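Packing Snack Foods into Reused Cartons
Student Project Report, Storage and Handling Module
Submitted by Lakmal Mondal, 2020-07-10

1. Background

The Hullbridge student pantry receives its dry goods in mixed deliveries. Canned and boxed items are shelved on arrival. Bagged snacks are harder to store: they slide, they take up more room than their weight suggests, and they are easily crushed under anything heavier. Pantry records for the period beginning in November list 1,206 bagged items received, of which 34 were discarded because the bag had split or the contents had been reduced to crumbs.

The project examined whether reused shipping cartons, set side by side and filled by product type, could serve as a sorting station for these goods. No new containers were purchased.

2. Materials and Layout

Two open cardboard boxes were placed next to each other on a table against a white wall. The table was covered with a white cloth printed with a black grid, which made it simple to return the boxes to the same position between sessions. The snack bags were piled on the cloth in front of the boxes, so that every item began from the same side.

A small label was fixed to the front of the left box. Its flaps do not stand in the way of the opening, and a bag of shrimp-flavored chips may be set in it at a slant with one corner above the rim.
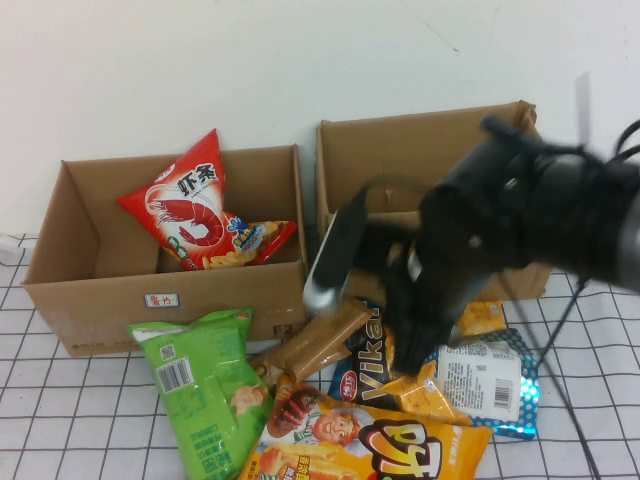
İlker Işık objected at the first review that a bag left standing above the rim would prevent the cartons from being stacked, and asked that the report treat filling height as a separate matter. This was accepted. The stacking question is addressed in Section 4.

3. Procedure

Bags were taken from the pile one at a time. Each was lowered into its box and released near the bottom where space allowed. Bags of fried or puffed snacks were placed upright or at a slant, and were not pressed down to make room for others. Any bag found to be leaking was set aside and entered on the discard sheet.

The right box is the taller and deeper of the two. The left box is wider and lower, and its contents can be checked at a glance. Strips of clear packing tape were left in place on the cartons, as removing them tears the outer paper.

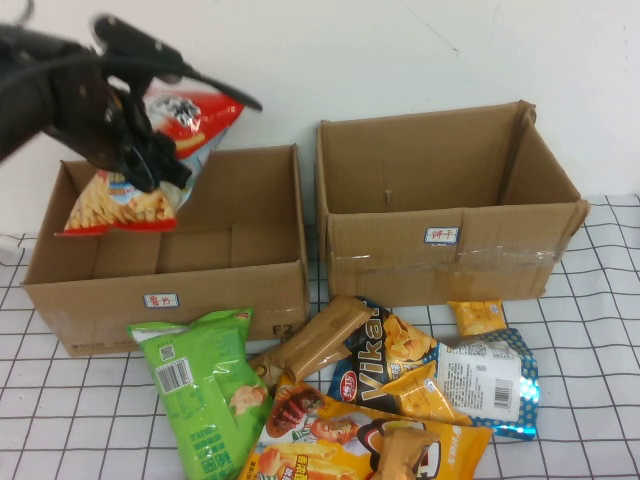
Could the wider box be reserved for the crisps, asked one reader of the draft, given that they suffer most when bags are laid on top of one another? The suggestion is reasonable and has been added to the recommendations below. It was not tested during the project.

4. Findings and Limitations

Sorting by product type reduced the time spent searching for an item at the pantry counter. The cartons kept their shape over six sessions, although corners and rims showed wear. Stacking was possible only when all bags lay below the rim, and it should not be attempted with cartons whose upper edges are bent.

5. Recommendations

The wider carton should be assigned to crisps for a trial period. Labels should face the person filling the box. Cartons with softened corners should be replaced at the next delivery, and the discard sheet should record the box from which each damaged bag was taken.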